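Air Transport and Politics
Session four: who gets to fly over whom

Hello again. These are my notes from Monday, tidied up a bit and with the bits I rushed at the end written out properly. If you missed it, read these first and then do the reading, as the chapter assumes you already know what a freedom of the air is and it gets cross with you if you don't.

Where we start

A country owns the air above it. That was settled in the Chicago Convention of 1944, and it covers the land plus the territorial sea. So an airline can't simply draw a straight line from A to B and fly along it. Somebody has to say yes for every country under that line, and that somebody is a government, even if the airline does the paperwork.

The first freedom is the right to fly over without landing. The second is the right to land for fuel or repairs, with no passengers getting on or off. Most people find the second one odd until they remember how short the range of early airliners was! You'll see both called "transit rights", and for this course you can use that phrase freely.

One thing I said too quickly: scheduled services and charters are treated differently. Please keep them apart in your essays.

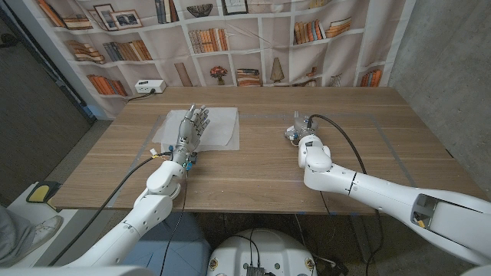
The Fludeo case

I made this one up years ago for teaching and I'm fond of it, so bear with me. Fludeo is a small airline that wants to run a service to Likotier. The short route crosses Gomar. Gomar and the airline's home state haven't had an embassy in each other's capitals for a generation, and the permission comes back as a no -- or rather it doesn't come back at all, which in this field is often how a no looks.

So Fludeo goes round. The detour adds 273 nautical miles each way and 59 minutes on a bad wind day. On an aircraft that seats 100, that's a lot of extra fuel shared between not very many tickets. A rival whose government gets on with Gomar flies straight across, sells the seat for less and lands before Fludeo has started down. Neither airline has done anything clever or foolish.

Then in August a newspaper reports that Gomar has quietly agreed to let one carrier through. Gomar's ministry denies it the same evening. What would you believe, and what would you want to check? We had a good argument about this in the room, and I liked the suggestion that a denial can be meant mainly for people at home. 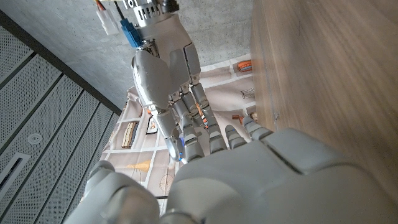

Two grey robotic hands, one pointing down towards the other.

Overflight charges

Governments can charge for air traffic services, and most do. The bill usually depends on the distance flown and the weight of the aircraft. In our case Gomar would ask 1000 dollars a crossing, so its refusal costs it money as well. Whoever wrote "but it's free to say no" on the whiteboard, have another think.

Evangelia Athanasiadis asked whether a country can charge one airline more than another for the same crossing. Under the Convention, foreign airlines on similar international services aren't meant to pay more than the national ones do. Getting your money back is another matter, and we'll come to disputes in session six.

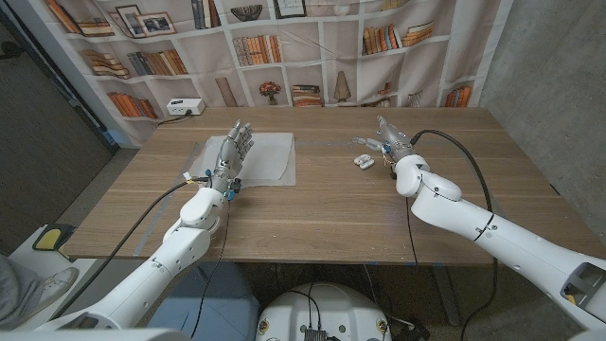

I also want you to notice who bears the cost when airspace shuts at short notice. Crews run up against their duty hours, connections get missed, and cargo gets left behind to make room for fuel. None of that shows up in the ministry's statement, so you have to look for it in timetables and company accounts.

For next week

Read the Alexiou chapter on transit agreements, and skip the appendix unless you like tables. Then write me one page on this: should Fludeo's government close its own airspace to Gomar's airlines in return? Pick a side, please. Bring it on paper if you can -- I mark faster with a pen.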